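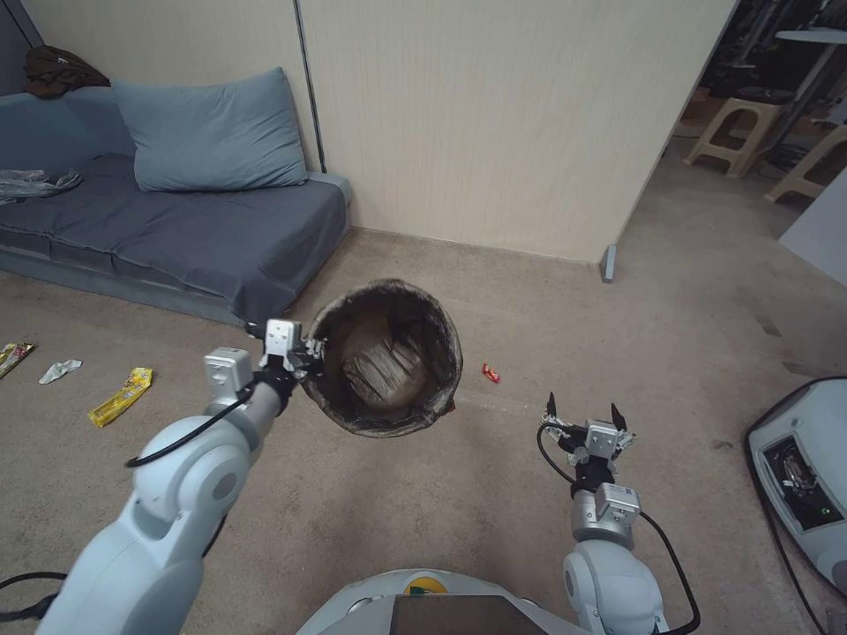
**Udik round wastebasket, small** by Gorker

Bedroom / desk size. Open top, no lid, no pedal. Round. Weighs 400 g so you can pick it up by the rim with one hand and tip it out. Brown only for now, white is comming back in July we think.

- Height: 20 cm
- Ships flat? No, one piece, stacked
- Liners: sold seperately, Belkadi roll of 58
- Order code: 164

Liner goes in, fold the edge over the rim, done. Bit of extra bag bunching round the outside is normal with the bigger rolls. Belkadi small fits closer. You can run it without a liner for dry stuff, snack wrappers, paper, that kind of thing. Anything sticky, use a bag. 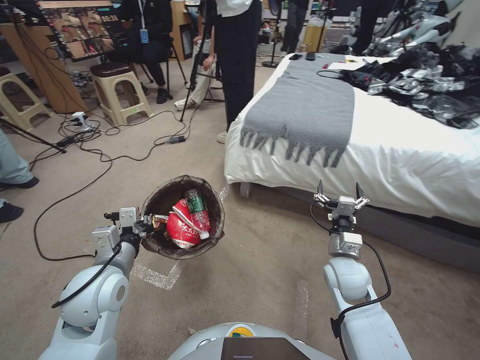 Will it take drink bottles?

Small ones, fine. A bottle tends to lean in there, and it eats up the room fast. If you recycle, get two baskets and keep bottles in the second. Same price each, no bundle deal at the moment.

Cleaning: damp cloth, let it dry before the new liner goes in. Crumbs get in the corners of the base so turn it over and tap it. No dishwasher. No bleach pls.

Good next to a bed or under a desk. On carpet it stays put OK, on tile it slides a little. 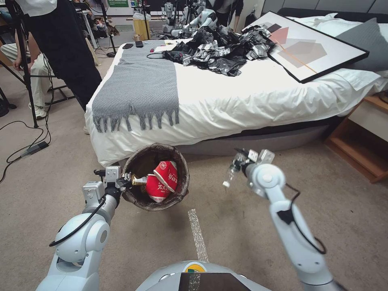
Letovora wrote in to say the basket is the right size for a guest room but gets full in a weekend when people snack in bed, and could we do a taller one. Taller one is on the list. No date yet.

Returns: unused only, keep the tag on. Shipping from the Gorker warehouse, orders in before noon go out same day.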